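Home Features Makers Kitchen Garden Archive Subscribe

The Long Life of a Good Cutting Board

7 min read
19/08/2026

My grandmother kept her bread board behind the faucet, standing on its end, and for most of my childhood I thought it was part of the wall. It had a dip in the middle deep enough to hold a spoonful of soup. When she moved to the little apartment on the hill she left behind the good china and a perfectly decent sofa, and she carried that board over in her lap.

I thought of her this June, driving up to Garkby with the windows down and a thermos rolling around on the passenger floor. Garkby is a small town with one good bakery and a lot of trees, and for as long as anyone I met there can remember, people have been making things for kitchens out of what grows nearby. Spoons, bowls, rolling pins, butter paddles (I bought a butter paddle, and no, I don't churn). But mostly they make boards, and I had come to find out why a person might spend real money on one when the supermarket sells a plastic sheet for the price of a sandwich.

The first stop was Kairys, a workshop in a former dairy at the bottom of the main street, with the old tiled floor still in place and a smell of sawdust and coffee that I would happily have bottled. They dry their maple for 2 years before anyone puts a saw to it. I asked whether that could be hurried along and was given a very kind look. Wood that's rushed will move later on, they told me, and it will do its moving in your kitchen, usually in the winter with the heat on, when a board that lay flat in October begins to rock every time you slice an onion.

Maple is the favorite in town, though you'll meet people who argue for cherry or beech with some passion. It is hard enough to take a knife for decades and still soft enough to be gentle on the edge, and the grain is tight, so it doesn't drink up every beet and blackberry you set down on it. I had always supposed that the plainest pieces were the prized ones. At Kairys it's the streaky ones that go first, the boards with a swirl or a little knot that a buyer can pick out from across the room and decide is theirs.

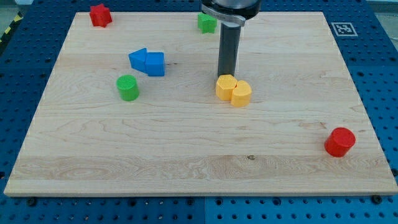

Up the hill at Kelluvska the approach is a little different. They sell a few boards, but the heart of the business is mending, and the shelves by the door are full of other people's kitchens waiting to go home. Boards with splits, boards with burn rings, a cheese board that had been through the dishwasher so many times it had curled up like a leaf. Last year they mended 1000 of them, which I know from the chalk tally beside the register, and it was the tally they seemed proudest of in the whole shop.

What they do is simple enough to watch and, I suspect, quite hard to do well. The surface is planed back until the knife scars are gone, the split is glued and clamped overnight, and then comes the oil, in 4 thin coats with a day's rest after each one. I was allowed to put the last coat on a board that belonged to a stranger, and I have seldom been so careful with anything in my life. The color comes up under the cloth all at once, the way a beach stone does when you dip it back in the sea.

Their advice for the rest of us is modest. Wash the board by hand, both sides, and stand it up to dry. Oil it when it looks thirsty. Keep one side for onions and garlic if you also like to cut melon, and learn to tell which is which (a small notch in the edge does nicely). Please, they said, walking me to the door, keep it out of the dishwasher.

I ended the day at Plornuvier, the café by the bridge, where lunch arrives on boards that have been in service since 2000 and look every bit of it. Mine had rye bread, a wedge of something sharp and a pickle, and under the pickle were the crisscross marks of all the lunches before it. I ran my thumb over them while I waited for the check.

Grandmother's board is in my kitchen now, behind the faucet. I've asked Kelluvska what they could do about the dip, and they've offered to plane it flat for me in the fall. I haven't mailed it yet.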